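Rernmont Clothing Room: Progress Report to the Dillska Fund
28/08/2022
Prepared by Sepehr Daneshvar

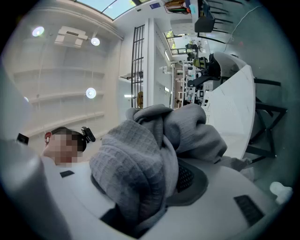
Ndung'u wrote after reading the first draft of this report that the fund would mostly like to know if the knitwear is still the slow part of the work, and whether the new folding order has changed anything for the people at the tables. I will try to answer this first and come to the other points after.

Knitwear is still the slow part. Shirts and trousers go quickly, they have clear seams and a person learns them in one morning. Knits with a ribbed or waffle texture are different. They stretch when you lift them by one corner, and thick folds hide a sleeve or a hem very easily. In February we wrote to you that we had no common way to handle such pieces. Each person had a habit of their own, and the piles on the shelf came out in different sizes.

Now we have one way, and it is written on a card at every table. The piece is lifted from the middle, laid down and opened by hand before any fold is made. The sleeves go in first, then the sides, then the bottom hem goes up to the neck. Very heavy pieces are folded one time less. People said at the beginning that opening the whole piece was a waste of time. I think most of them have changed their mind, but two of the older members of the team still do it their own way, and their piles are good, so I did not insist.

Work done in this period

We sorted, folded and shelved 671 pieces. Of these, 60 were put aside for repair, mainly for loose cuffs and small holes near the seam. The repair box is full at the moment and we have not found a regular person for the sewing. I ask two tailors in the neighborhood and wait for their prices.

We have 4 folding tables in use, as was planned in the application. The team is 8 people, and all of them have finished the short training on fabrics. The training covered reading of care labels, the difference between knit and woven cloth, and how to check a garment for stains in good light. The part about labels was too long and I will make it shorter for the next group.

The shelves from Vendex came later than they promised, and one of them had the wrong brackets. They sent the right ones without cost. Until then we kept the folded knits in boxes on the floor, and a part of them had to be folded again. This was the main delay in the period.

Sizes and labels

The labels on the shelf are now by size and type of cloth. Before, they were by color, and this looked nice but did not help the families who come to choose clothes. Gray is the most common color we receive, so the gray shelf was always overfull – the change has solved that problem too. Children's sizes are still mixed for the smaller ages, because many brands write the age and others write the height. We are making a small table for conversion, it will hang beside the door.

Spending

The money for tables, shelves and training was spent as agreed. The line for laundry is a little under the plan, and I would like to ask your permission to move the rest of it to repair. The full list with receipts is sent separately to your office.

Next steps

In the next period we want to clear the repair box, finish the table of children's sizes and begin with the winter coats. Coats will need hangers and a rail, and these are not in the present budget. I have asked Vendex for an offer and will forward it when it comes – please tell me if you prefer that we ask a second supplier also.

If you wish to visit the room, the mornings are best, when all tables are working. Please write to me some days before, so that I can be there.

With respect,
Sepehr Daneshvar
Rernmont Clothing Room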